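Tolerance

The shop on Masalel Street stayed open until 4 in the morning in August, and by then the narrator was usually the last one at the bench. The build was a hand-held gripper with two fingers, meant to record how a person handles cloth so that an arm could later be taught to do it. The arm did not exist yet. It was a parts list in a folder called Jondedar.

The printed body had taken 54 hours, counting failures. The first finger cracked at the root. The second held, but the motor driver, a Deng board bought used, cut out under load at 20 percent duty. The cause was a cold solder joint on the ground pin. I reflowed it and wrote the fix in the log.

My sister had given me 600 dollars toward the arm and asked one question, by text: would it fold sheets. I wrote back that folding was a later stage. The present stage was holding.

She had folded sheets for eleven years at the Illumia, a hotel with a laundry in the basement, until her wrists gave out. She never described the work as hard. She described it as corners.

So I practiced on white cloth. Close, lift, lower, open. I saved each run and deleted the ones where I had hesitated, then restored them, as hesitation is also data.

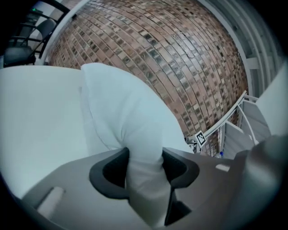

The log for that night has a column for faults and a column for notes. Under faults I entered a slight lag on closing. Under notes I entered that I had been gripping harder than the task required, and that my own wrist was sore.

I texted her to ask how she picked up a corner without bunching it. It was late and I expected no reply before noon.

She called instead. "Thumb on top," she said. "Wait for the weight — then move."

I moved the log to the dry end of the bench and started a new run.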